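August, workshop notebook, Gunham
Youth weekend kit, second entry

Good day! The lantern frames for the boys' weekend are nearly all glued up, and the one I left clamped overnight came out square, which after last month's wonky lot has put me in a very good mood.

Head count has gone up again. Ronaldo Lumanlan rang at 4 pm to say the Brundavier families are coming after all, so we are at 70 boys, from two towns that have never shared a weekend before. Lovely news, and it means more frames! I had cut enough wood for the old number plus a few spares. Will cut again tomorrow from the long lengths behind the door (not the short ones, they're for the bookshelf in the study room).

Candle plaiting: tried the thin wax sheets against the thick. Thin wins easily. Small hands can roll it without warming it first and the plait stays put. Thick cracked at the second fold, every time. Two strands is too floppy, three is fine for the younger group, six for anyone who wants to show off (me included).

Beads for the name boards: the box says 3000, and I've got 2266 left after the Ullgate day. Should do, if we keep the surnames off. Need more of the letter M. We always need more of the letter M.

Spice boxes. Really pleased with these. The sliding lid now runs smoothly after I took a shaving off each side and rubbed in a bit of candle wax. Cloves smell wonderful, the whole bench smells of them. Drill the holes before gluing, note to self, as I did it the other way round and had to pick sawdust out with a pin.

Gatchalian hall is ours from 2 pm, so tables can go up before the buses get in. Ronaldo wants singing first, then crafts, then supper. I'd put crafts first while the light is good, will ask him. 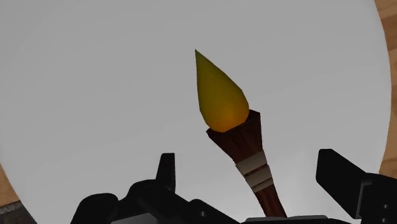 Torch, render. Flame runs from olive green down to orange.

Still to do: sand the last frames, sharpen the small chisel, find the missing tin of hinges, ring Ullgate about borrowing their glue pots. Paint order is in. Blue and white only this time, and plenty of it!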